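Cleston Supply
Laboratory and Storeroom Catalog

Kever Wide-Mouth Storage Jar, 2,000 mL

Product overview

The Kever Wide-Mouth Storage Jar is intended for the storage of dry goods, powders and non-hazardous liquids in school laboratories, clinics and commercial kitchens. The jar is supplied with a screw cap and a removable liner. A graduated scale is molded into the side wall.

The jar replaces the Olov series, which is no longer stocked. Caps from the Olov series do not fit Kever jars.

Specifications

Nominal capacity: 2,000 mL
Usable capacity to the shoulder: 1,914 mL
Closure: screw cap, continuous thread
Liner: removable, supplied fitted
Pack size: two jars with caps

Ordering and delivery

Orders are accepted from registered account holders. Institutions without an account should submit a purchase order on letterhead to Atieno Nyamweya, Customer Accounts. Goods are dispatched from the Mussa warehouse within two working days of confirmation. Prices on this page apply to orders received on or after Wed 10 January.

Returns

Unused jars may be returned in their original packaging. Liners sold separately are not returnable. Questions about damaged shipments should be addressed to Peninah Mugo, Returns Desk, and should include the delivery note number.

Care and cleaning

Remove the liner before washing. Wash all parts by hand in warm water with a mild detergent, rinse, and allow to air dry. Do not use abrasive pads on the graduated scale.

Caps and closures

Replacement caps are sold singly and are supplied without a liner.
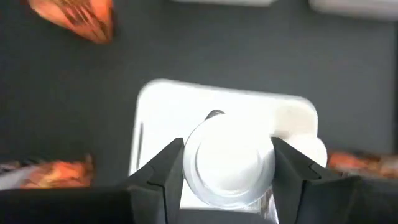 Related products

Kever Narrow-Neck Bottle
Kever Replacement Liner
Mussa Shelf Label Holder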